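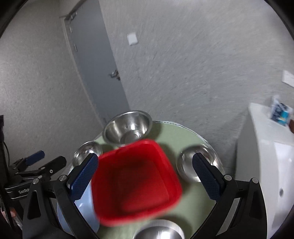 Narlow Housewares to Open Repair and Exchange Counter in Csonka

CSONKA, Jul 18, 2024 - Narlow Housewares will open a repair and exchange counter for used kitchen goods at its Tenen Street store next month. The counter will take in mixing bowls, pots, baking pans, food containers and table linens, and will sell reconditioned pieces at reduced prices.

The new counter takes over the former gift wrap area on the ground floor. It will be open during regular store hours, Monday through Saturday. No appointment is needed to drop off goods, but repairs to pot handles and lid knobs may take up to 7 working days during busy periods.

The company ran a trial of the service at its Istitz store beginning in February. In that time the store accepted 1,528 items from customers. Metal bowls and pans made up the largest share, followed by plastic storage containers. Table linens were added partway through the trial after customers asked for them.

"People come in with a good pot that has a loose handle, and they expect to be told to buy a new one," the company said in a statement. "Most of those pots need a screw and a washer. We stock both."

How the exchange works

Customers who bring in goods will receive store credit based on a printed price list, which will be posted at the counter and at the main registers. Credit can be used on new or reconditioned merchandise and stays valid for 40 weeks. Goods do not have to have been bought at Narlow, and no receipt is required. Items that cannot be resold will be returned to the customer or, with the customer's permission, sent for recycling.

Staff will check each item before setting a credit amount. Nonstick pans with worn coatings, cracked glass and anything with an electrical cord will not be accepted.
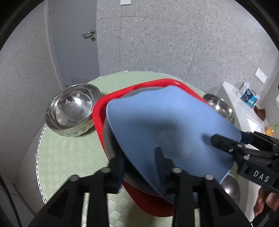 Table linens will be handled under separate rules. Tablecloths must be clean, dry and free of holes, and customers are asked to bring them folded with the measurements written on a slip of paper. Cloths for round tables have been the hardest for the company to keep in stock. A light green one with a small embossed pattern of diamonds and squares and a white edging is typical of what the counter hopes to receive, as patterned cloths sold faster than plain ones at Istitz. Trim that has come loose can be restitched by the store for a flat fee. Napkins will be taken only in matching sets of four or more.

Plastic bowls, basins and trays will be accepted in any color as long as they sit flat and show no cracks. Containers with lids earn a higher credit than those without. The counter will also keep a bin of single lids, free to anyone who finds one that fits.

Repairs

The repair side of the counter will handle handles, knobs, hinges and rivets on cookware, along with knife sharpening. Prices will be quoted before work begins. Repaired goods carry a 28-day guarantee on the part that was fixed. Items not picked up after that period will be held in the stockroom and the customer will be called once more before they are offered for resale.

The company has hired two part-time employees for the Csonka counter, both of whom are training at the Istitz store this month. Parking behind the Tenen Street building will be free for customers dropping off goods. Anyone bringing more than one box is asked to use the rear entrance, where carts are available.

About Narlow Housewares

Narlow Housewares sells cookware, tableware and household linens from its stores in Csonka and Istitz. The company is privately owned.

Price lists and drop-off rules are available at the customer service desk in either store.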